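Prakenlow Bedroom Reset Study – Call for Participants
Posted May 13, 2018

Prakenlow is recruiting adult participants for a study of how people return a used bed to an orderly state. The work covers the small, repeated operations of a bedroom tidy: lifting items off the bedding, straightening a cover, deciding where a cushion goes and clearing the sheet beneath. Sessions are held in a furnished test bedroom at our Cetari site. No housekeeping experience is required, and people who rarely make their own bed are as welcome as those who do so daily.

Background

Published guidance on bed making is written mostly for hotels and hospitals, where the linen is plain, the pillow count is fixed and nothing personal is left on top. Household beds differ on all three points. They carry printed covers, unmatched pillows, soft toys, paperbacks and whatever was in someone's hand when they sat down. The study records the order in which participants deal with such items and the finish they consider acceptable.

Test bedding

The main cover is a yellow printed one with a repeating pattern of sleepy egg-yolk characters and cracked white eggshells. It was selected after a pilot in March. A busy print hides shallow creases and makes small flat objects harder to pick out, and both effects are of interest. The sheet underneath is plain white, so creases and stray items show readily once the cover is drawn back.

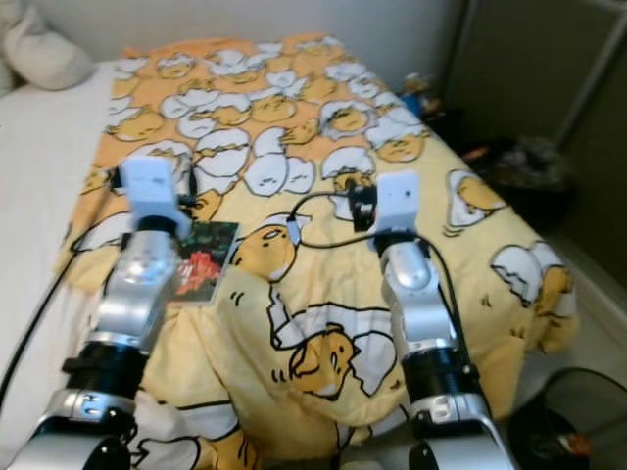
Beverley Greenwood asked after the pilot whether the print had put people off the task, as she had found herself looking at the egg yolks for a good minute before touching anything. Her suggestion was a short settling period at the start of each session. It has been adopted: participants now have two minutes to look over the bed before the first trial, and that time is not scored.

What participants will do

Each session consists of eight trials with a rest after the fourth. Before a trial, the bed is set to one of several starting layouts. Participants are then asked to tidy it as they would at home and to say "done" when they are satisfied. There is no correct result and no target time. Items may be placed on the bed, on the shelf or in the open basket supplied, at the participant's discretion.

Layouts are grouped by the relationship between items. In a flat layout, each object lies directly on the bedding. In a stacked layout, one object rests on another, and the participant must choose between moving the pair together and separating them first. A book on a cushion is the simplest stacked case. Pilot participants were split on it: several carried the cushion like a tray, while others removed the book, dealt with the cushion and then came back. 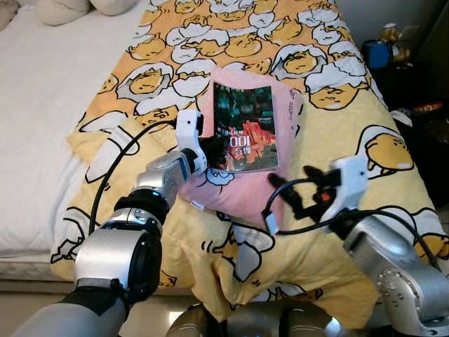 Both approaches are valid for our purposes. We ask only that participants work at their ordinary pace and avoid explaining their choices aloud during the trial. A short interview follows the last trial, and comments are taken then.

Soft items are handled as a separate group. Cushions, pillows and plush toys change shape when gripped and do not always sit the way they are put down. Participants may plump, fold, prop or turn them as they see fit. Placement against the wall, at the head of the bed or off the bed altogether is recorded by position only. We do not grade neatness.

Eligibility

You may apply if you:
– are 18 years of age or older
– can stand, bend and reach across a bed for short periods, with or without an aid
– can lift a full-size duvet
– can follow spoken instructions in English
– are available for one session of two hours

You should not apply if you have a current back or shoulder injury, or a known sensitivity to unscented laundry detergent. All bedding is laundered between participants. Applicants with feather allergies should say so on the form so that the pillows can be checked beforehand.

People who work as hotel room attendants or in aged care are eligible but will be placed in a separate group. Please state your occupation accurately, including casual and part-time work.

Session conditions

The test bedroom is on the ground floor and has step-free access from the car park. Participants should wear comfortable clothing and remove rings, bracelets and watches that could catch on fabric. Socks or indoor shoes are required. Lockers are available, and mobile phones must be left in them until the interview.

Sessions are recorded. Recordings are stored under a participant number and are used to code the sequence of actions, the final position of each item and the state of the cover. They are not released outside the project without separate written consent. A participant may withdraw at any point up to the end of the interview and will still be paid for the time attended.

Items used in the trials

The current set is made up of common household objects chosen for differences in stiffness, size and colour contrast with the bedding. It includes a square pink cushion, a glossy-covered paperback and a cream-coloured plush toy. The toy is close in tone to the white sheet, and low contrast of that kind is one of the conditions being compared. Participants are asked not to bring items of their own.

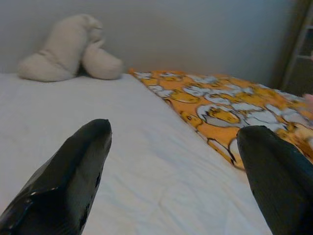

Payment and travel

Payment is made by bank transfer within ten working days of the session. Public transport fares are reimbursed on presentation of a receipt, and parking on site is free of charge. The rate is set out in the information sheet sent to each applicant, along with the consent form.

How to apply

Request an application form from the Namia recruitment desk at Prakenlow, quoting reference 356. Forms may be returned by mail or handed in at the Cetari front counter. Please list your preferred session times and any access requirements. A morning, an afternoon and an early evening session are offered on most weekdays.

Applications are read in order of receipt. Suitable applicants will be phoned to confirm a time and will then receive directions to the site. Those placed on the reserve list will be told in writing and may be offered a session at short notice.

Participants who attended the March pilot are not eligible for this round – their familiarity with the layouts would affect the results – but may register for later studies at the same desk.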